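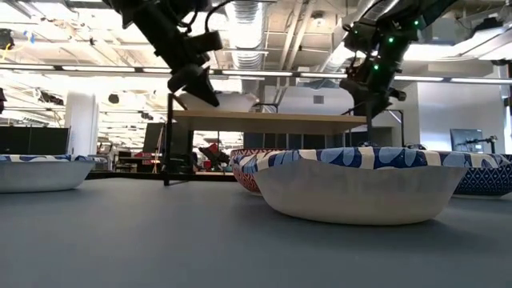 Will it put my own crockery away, or only the bowls it was sold with? That question came in on the sign-up form, and it is a fair place to begin. Short answer to give: your own crockery, after a teaching session for each shape, with exceptions under slide 5.

## Slide 1: Lusia, two-arm shelving kit

- Supplier is Clumside. Lusia is the kit, Velomier is the software licence that goes with it. Keep the two names apart, as they are invoiced separately.
- Scope of the talk: table to shelf, bowls only. No plates, no cups, no dishwasher unloading.
- Leave the opening picture up while people sit down. Patterned bowls on the table, rack behind, an arm to each side.
- Declare: the kit was on loan. Travel to Colombo for the trial was paid by us.

## Slide 2: What is in the crate

- Two arms, two grippers, control box, cabling, stop button, calibration board.
- Not in the crate: table, rack, overhead mounting, camera brackets. The overhead mounting is the one that catches people out. Get a load figure for your ceiling or gantry before ordering.
- Arms can also be bolted to a bench. We did not test that arrangement and I have no numbers for it.
- Cable slack wants doing properly. A loop too short limits the wrist, a loop too long finds its way in front of a camera. Allow half a day.

## Slide 3: How a job is taught

- Operator moves the arms by hand through the pick and place, then repeats with the bowl in a different spot.
- Velomier asks for 20 demonstrations per shape. Fewer are accepted with a warning.
- Shape matters more than pattern. A painted rim and a plain one of the same profile ran on the same teaching set without a drop in results.
- Dark glazes were slower. The system takes extra looks before committing to a grasp. Raising the light level over the table helped, glare on the glossy sides then became the limit.
- (If short of time, skip the glaze point and go to slide 4.)

## Slide 4: Trial results

Say the numbers slowly. They are on the slide but the back row will not read them.

- Planned attempts: 1,000.
- Completed without a person stepping in: 736.
- Counted as completed only if the bowl was upright, on the shelf board and fully released.
- Commonest fault: gripper closes on the rim of the bowl behind. Happens when bowls stand close together and one hides part of another.
- Next commonest: foot of the bowl touches the front edge of the board on approach. Reduced by teaching a higher lift. Costs time on every cycle.
- Breakages did occur. The log from Colombo does not separate chips from full breaks, so do not offer a rate.
- The supplier's brochure quotes a better result. Its bowls were spaced apart on a marked mat. Ours were put down as a kitchen porter would put them down.

## Slide 5: Where it stops being useful

- Nested bowls. The kit will not separate a stack.
- Wide, shallow bowls with steep rims. Grip is on one side only and the bowl tilts as it lifts. Using both arms together cures the tilt, at the expense of having no arm free for the next pick.
- Shelves with an upper board close above. The wrist needs clearance over the bowl, and most domestic racks do not give it.
- Anything wet. Outside the stated conditions of use, and we kept to them.

## Slide 6: Service and cost of ownership

- Inspection is due at 2,000 hours. Gripper pads are treated as consumables and are not covered.
- Remote support was prompt on weekdays. We raised one fault on a Saturday and heard back on the Monday.
- Licence renewal falls in October whatever the purchase date. Ask for the first year to be charged in proportion. We asked and it was agreed.
- Without a current licence the arms still run taught jobs. New shapes cannot be added.

## Slide 7: Recommendation

- Suitable for: a test kitchen, a pottery packing bench, a teaching lab with a fixed set of ware.
- Not suitable yet for: a working canteen, or any site where the mix of crockery changes week by week.
- I would buy the kit with bench training included. The self-guided course covers calibration poorly and that is where our first two days went.

## Questions likely to come up

**Can one arm be bought alone?** Yes, at more than half the price of the pair.

**Does it need a guard?** Depends on your own risk assessment. We used a floor line and the stop button, with arm speed held to the lower setting.

**Does it know when the shelf is full?** It checks for a clear space before each place and waits if there isn't one. The wait has no alarm. Clumside has the request.

Leave the contact slide up at the end. Return the clicker to the front desk.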